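July, late, kitchen table, window open

Well, the pond is in. I say pond. It's an old butler's sink sunk into the bed by the back door with a brick ramp inside it for anything that falls in, but it holds water and there's a plant in it, so pond it is, and I'm calling it that to everyone.

I started digging just after seven because I wanted to be done before the heat, and by half past nine I'd gone down one spade's depth and found what I can only describe as the previous owners' entire patio. They hadn't taken it up at all, just put soil over it! I sat on the step and ate toast and sulked, then fetched the lump hammer. Hayley Rowbotham leaned over the fence about ten and asked if I was burying someone. She did lend me her bolster chisel though, and passed a mug of tea over, so I forgive her.

The sink itself came from Pedville, the reclamation yard out past the ring road. I paid 57 pounds for it, which is more than I wanted to pay for something with a chip in one corner, but the one I'd really gone for was 86 and had a crack I could get my thumbnail into. It took two of us to get it out of the car and I've still got the bruise on my shin to prove it.
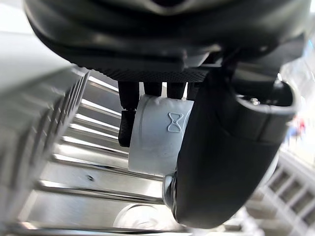

Anyway, the levelling was the bit that nearly finished me. You put sand down, you put the sink on the sand, you put the spirit level on the sink, the bubble slides off to the left, and out the whole thing comes again. I must have had that sink in and out all morning. In the end I shoved a bit of slate under the low side and packed it with sand from the kettle end (my name for the corner nearest the kitchen, no sense to anybody but me) and it sat there as flat as you like. I did a small dance. Hayley saw.

Then the plug hole, which I'd been putting off. I'd bought a tub of Plorkix putty and the instructions said to leave it overnight, so strictly speaking I should have done it yesterday, when I was instead lying on the settee reading about newts. So I pushed it in and left it while I had lunch, a long lunch, and then a long bath, and then I made a rhubarb thing, and by teatime it felt hard enough to me. If I come down tomorrow and the bed's a bog I'll know whose fault it is.

I filled it from the water butt and not the tap, as tap water turns it to pea soup, or so all the pond people say, and they do say it very firmly. Eleven trips with the small can because the big one has a split in it. The water's brown as a teapot at the moment and there are bits floating about, but that's supposed to settle. I've got one dwarf lily, a marsh marigold that looks half dead, and some hornwort I was given in a carrier bag. I wanted a water forget-me-not as well but the garden centre had sold out and the lad there tried to sell me a solar fountain instead. No thank you!

I rang Mum in the evening and she wasn't all that impressed. She wanted to know about mosquitoes. I told her the whole idea is that other things turn up and eat them, and she said what things, and I said well, beetles, and she said she wouldn't call that an improvement. She had a point, I suppose. Then we talked about her knee for a good while, and about whether Aunty Jean should sell the caravan (yes) and whether anyone should be the one to tell her (no).

After that I got my notebook out and looked back at what I'd written when I moved in here. There's a whole page headed GARDEN with a list on it, and the only thing crossed off was "buy gloves". So tonight I crossed off "pond" in thick pen, and very good it felt. That leaves the compost bin, the rotten trellis, something to go over the bare patch where the shed was, and "be nicer to the hedge", whatever I meant by that. I put a photo of the sink on the allotment group's page before I'd even washed my hands, and went to bed half expecting to be told off.
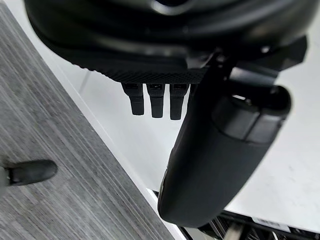
Elsie Lambert wrote back that I should leave it completely alone now, no frogspawn from other people's ponds, no topping up unless it drops by a hand's width, and that the marigold isn't dead, it's only sulking, cut it right back and it'll be up again by spring. She also said a few flat stones round the rim would give the frogs some shade to sit in, and had I thought about a fern?

I hadn't thought about a fern. I've thought about little else since. There's that damp corner between the drainpipe and the ramp side where nothing's ever done well, and Hayley's got a great clump of hart's tongue she's always threatening to split. I'll take her chisel back in the morning with some of the rhubarb thing and see how the land lies.

Back aches. Hands like sandpaper. Must remember to buy a new big watering can.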